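4. Handwashing stations and staff behaviour in small commercial kitchens

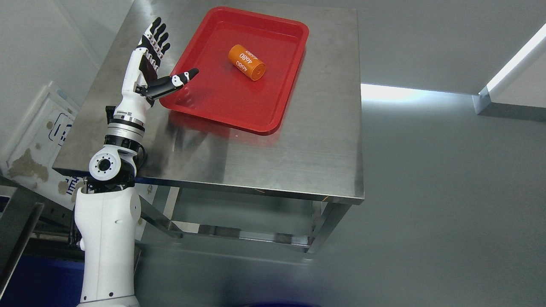 Figure 3. Stainless steel work surface with red tray.

Why do kitchen workers who know the handwashing rules still miss washes during a shift? In the kitchens we studied, the strongest factor was the distance and number of turns between the preparation surface and the nearest hand basin, followed by how often that basin was blocked or in use for another purpose.

4.1 Background to this section

Section 3 set out the results of the written knowledge test. Scores were high at all three sites and did not differ by length of service. On that evidence alone, a manager would have little cause to arrange further training. The shift records tell a different story. Washes were missed at every site, and they were missed in patterns that followed the layout of the room and the order of the work.

The present section deals with those patterns. It draws on the shift records, the floor plans held by each operator, and the interviews carried out by Maxence Langlois in March. The interviews were held away from the kitchen and the notes were read back to each worker before they were kept. Workers are not identified by site where doing so would identify them by role.

4.2 Sites

The Gurkach kitchen prepares cold dishes and sandwiches for sale at a street counter. It occupies a long, narrow room with one door at each end. The hand basin is beside the rear door, next to the dry store. Most preparation is done at the counter end.

The Flameo kitchen is a grill. Raw and cooked foods are handled on opposite sides of a central aisle, and staff on the busier shifts cross the aisle many times an hour. There are two hand basins, one on each side. The one on the cooked side was installed by a previous tenant and is smaller than the other.

The Caron kitchen supplies prepared meals to a nearby seniors' residence. It is the largest of the three and the only one with a separate room for vegetables. Its hand basins are fitted with knee-operated valves. The valves were the subject of several complaints in the interviews, chiefly that they had to be held in for the full length of the wash.

4.3 Method

A wash was counted as due whenever a worker moved from raw to ready-to-eat food, returned from outside the kitchen, handled waste, or touched the face or hair. The list follows the operators' own written procedures, which agreed on these four points and differed on others. Where the procedures differed, for example on whether a wash was due after handling a delivery docket, the event was left out of the count.

Observers worked in pairs and recorded separately. We examined 200 due washes at each site. Each was marked as completed, shortened or missed. A wash was marked as shortened if soap was not used or if the hands were not dried. Where the two observers disagreed, the event was discussed at the end of the shift and, if it could not be settled, set aside and replaced by the next one on the list.

Glove changes were recorded on a separate sheet. A glove change without a wash was treated as a missed wash if a wash was due. Several workers considered this unfair, and their reasons are taken up in 4.5.

4.4 Findings

At Gurkach, missed washes were concentrated in the lunch period and among workers stationed nearest the street counter. To reach the basin from that position a worker has to pass behind two colleagues and around the end of the refrigerated cabinet. Outside the lunch period, when the passage was clear, the same workers washed far more reliably.

At Flameo, the two basins were not used equally. Workers on the cooked side often crossed the aisle to the larger basin, and on busy shifts they did without. Asked about this, they described the smaller basin as awkward: water splashed onto the floor, and the towel holder was mounted where an elbow would strike it. It was also used from time to time to fill jugs. In 37 of the due washes recorded at this site, the nearest basin was in use for something other than handwashing when the wash fell due.

At Caron, completed washes were the most frequent of the three sites, but so were shortened ones. Drying was the step most often left out. The paper towel holders in the vegetable room were found empty on several mornings and were refilled only when the supervisor made her first round.

Signs had little bearing on the outcome. All three kitchens displayed the Orngate wall chart, at Gurkach in two places. Workers could recite its steps, and some did so unprompted. None mentioned the chart when asked what reminded them to wash.

4.5 Gloves

Gloves were worn for some tasks at all three sites. The interviews showed two distinct views of their purpose. The first, held mainly by longer-serving staff, was that gloves protect the worker from cold, acid and cuts. The second was that a fresh pair of gloves is equal to a wash. Workers who held the second view missed more washes, and regarded themselves as careful. One remarked that she changed gloves 100 times a day and should not be told that she had unclean hands.

We do not take this as a failure of attitude. A glove box stood within reach of nearly every work position, while the basin seldom did. A worker who wished to do something for cleanliness at a busy moment would find the gloves first.

4.6 Discussion

Training is the usual response to missed washes, and it is the response most easily shown to an inspector. The findings here suggest that its effect in these kitchens would be small. The workers already know what is asked of them. What stands in the way is a cabinet, a narrow passage, a jug under the tap or an empty towel holder.

Some of these matters can be put right at low cost. A tap for filling jugs at Flameo would free the smaller basin for its proper use. Refilling the towel holders at Caron at the close of each day would need no new equipment. The difficulty at Gurkach is greater, as the plumbing runs along the rear wall only, and the operator holds the premises on a short lease — a common position for businesses of this size.

The study has limits. Workers knew that they were being observed, and it is likely that they washed more often than usual for that reason, at least on the first shifts. Night work at Caron was not covered. The three kitchens were chosen because their operators agreed to take part, and kitchens whose operators refused may well differ from them.

Section 5 considers the cost of relocating or adding a hand basin under each of the three tenancy arrangements.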